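From: Enikő Kerekes
To: Ulstead repair and reuse list
Subject: Re: [ulstead-reuse] What do we do with the cable drawer?

Fabrice Caron wrote:
> We took in 83 items in June and I'd guess half of them
> came with a cable that didn't belong to anything. The
> drawer at Hiltport won't close. Can we bin the lot and
> start over? Also, does anyone know if the depot still
> takes cords?

Hi Fabrice, all,

Please don't bin them yet. The depot does take cords, but they go in the e-waste cage and not the metal skip. Mathis checked with them last month. They want them bagged, 5 kg to a bag at most, and they close the gate at 4:30.

Before that I'd like us to sort what we've got. Power cords with a moulded plug and no damage can stay. Anything with a nick in the sheath, a bent earth pin or tape on it goes. For USB I would keep the ones with a proper label or a known use, and only a small number of the rest. Roughly 40 is plenty for a centre our size.

Coil each one on its own and put a tie on it. Loose cables thrown in a tub are how we got here. 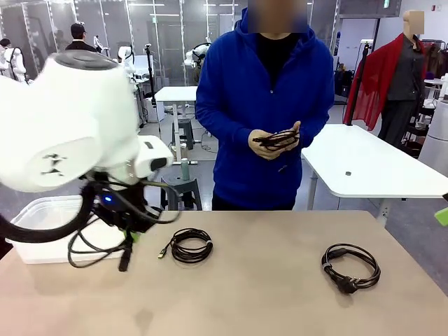
Coiled USB cable with a white tie, plastic bin on the left.

Candela asked about twist ties versus velcro. Velcro lasts longer, but we have a full box of twist ties from the Bredex donation and I'd sooner use those up first. Don't use rubber bands – they perish and stick to the sheath.

On tubs, the clear ones are better than the drawer, as people will look through the side before they start digging. One tub for USB, one for power, one for audio and video. Odd adapters can stay in the drawer for now.
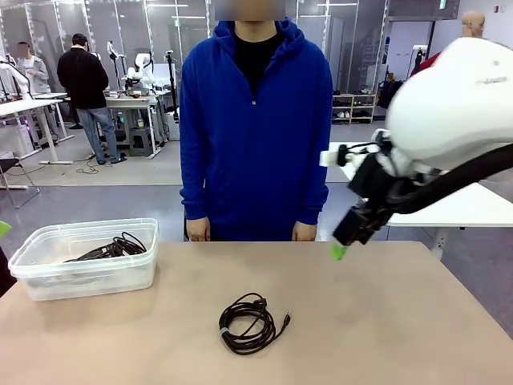
I can bring a marker and labels. Vaida has offered her cable tester, but she needs it back the same evening, so we should do the power cords first. If someone could bring a second set of side cutters for the dead ones, that would help. Cut the plug off anything that's failed before it goes in the bag.

Enikő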